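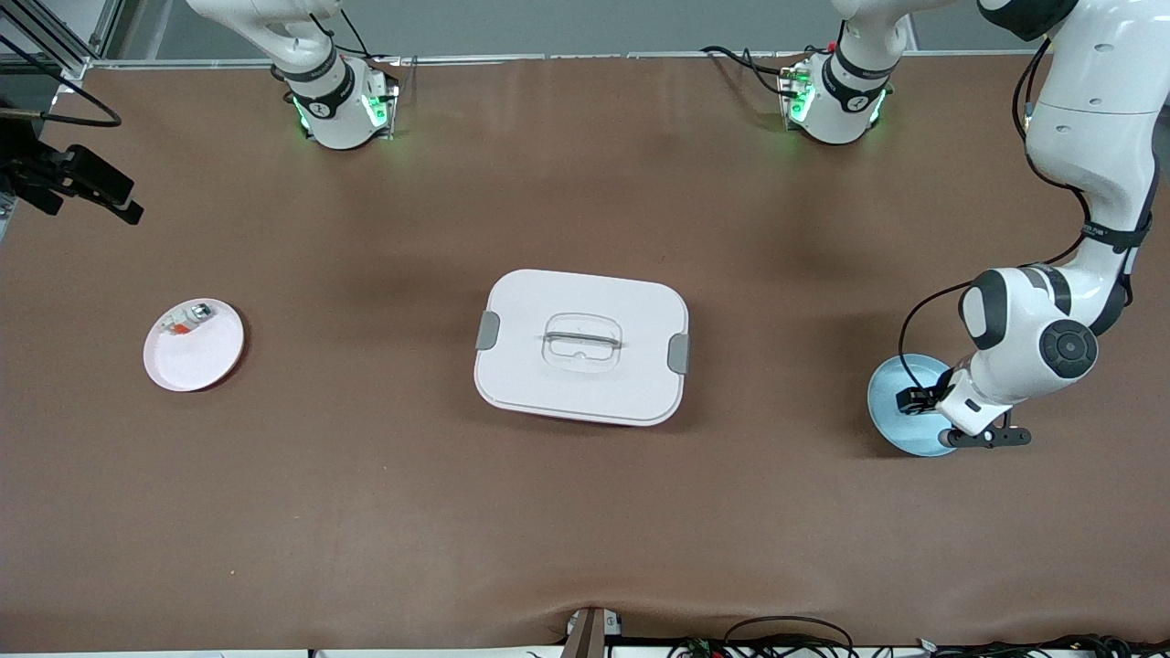 A reader of my last post wrote in to ask why I bother re-zeroing both arms when only one of them drifts. Fair question. I used to do one at a time, and the result was two arms that each agreed with themselves and disagreed with each other by a few millimeters in the middle of the table.

So now they get done together, every 200 hours of run time. The Grunach manual says 3000, but I think that number assumes a steel bench bolted to the floor, and mine is neither.

The order I use:

Park the right arm at its mount and leave it there. Check that the status lights on both bases are green before touching anything else.

Bring the left gripper down to the rim of a plate, slowly, and compare the height on the screen with the one I wrote down in January. If it's off, fix the wrist offset first – the elbow is usually fine.

Look over the cable along the outside of the arm. I replaced one last winter with a Wenico part and left too little slack at the wrist. It lasted 477 hours.

Then swap arms and do it again. The whole job takes 30 minutes if the controller doesn't need a restart.

I still haven't tidied the cables at the front of the table. Flurby sells clips for that, and a pack is on order. Next on the list are the finger pads.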